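# plastoner

Plastoner turns the Brullville recycling calendar into something a phone can read. The town publishes its pickup schedule as a PDF with 2,000 cells, most of them shaded a slightly different green. This repo holds the cleaned tables and the small script that makes them.

## What you get

- `pickups.csv` — one row per street per pickup
- `streets.csv` — 400 street names, spelled the way the town spells them
- `exceptions.csv` — holidays, parades, the Costa Avenue situation

## Building

Run `make tables`, then `make check`. The second command complains if a street has no pickup at all. Ploltitz Lane will always trigger it. The town says the lane is served on Thursday; the PDF says the lane does not exist. I have left both opinions in the data.

Glass and paper share a column until June, after which they split up and glass moves to the far right. The parser handles this, though not gracefully. If you add a new year, please keep the old column names, even `papr`.

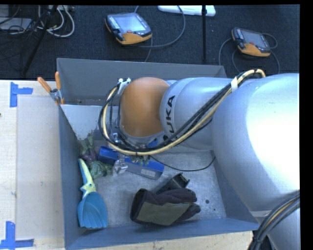
*KUKA arm over a gray metal bin.*

## Known problems

- Even and odd house numbers on Costa Avenue have different pickup days. Corner houses get whichever one I guessed.
- Bulky items are listed as "by arrangement." The table stores this as an empty cell.
- The script needs 2 passes to read the legend. I've tried it with one and got a calendar made entirely of yard waste.

## Contributing

Corrections are welcome, especially from people who live on the street in question. Keep pull requests under 100 changed rows, and say where you got the date. "My neighbor's bin was out" counts as a source, but mark it `unconfirmed`.

Tables are CC0. The script is MIT.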